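Workshop notebook, April
Entry 17 -- textile dyes and colour standards
Tendedgate workroom
Present: Ningsih Liem, Sipho Oosthuizen

The second series of wool felt samples was completed this morning. Cut pieces were held in the madder bath at 60 degrees for 30 minutes, then rinsed and laid flat on the rack by the east window. Recipe 416 was followed without alteration, apart from the substitution of Hilora alum for the Nel product, of which stocks are exhausted.
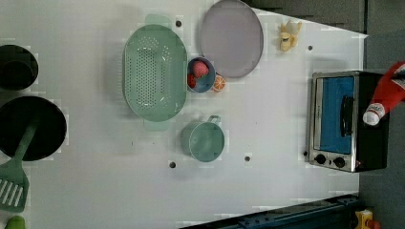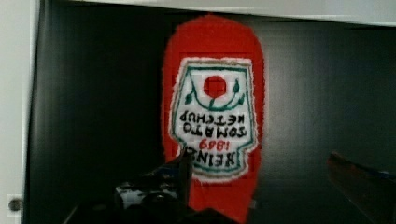
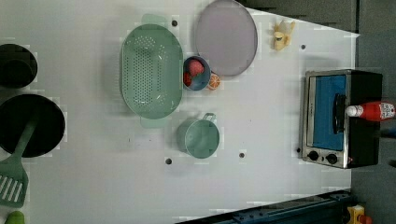
Lightfastness remains the principal concern with the madder series. S. Oosthuizen has proposed that the reference card be extended at both ends, as the present card offers no red brighter than brick and no green paler than sage. The saturated red of the toy ketchup bottle is well outside the madder range and would require cochineal or a synthetic dye. The pale mint of the oval colander may be within reach of weld overdyed with a weak indigo, and N. Liem will prepare three strengths for comparison.

The Jernotell cabinet is to be kept shut while strips are under exposure. Half of each strip is to remain covered by card, with the recipe number written on the covered end in pencil -- ink bled on two of the earlier pieces.

Outstanding: order soda ash; relabel the weld jars; return the small scale to the front bench.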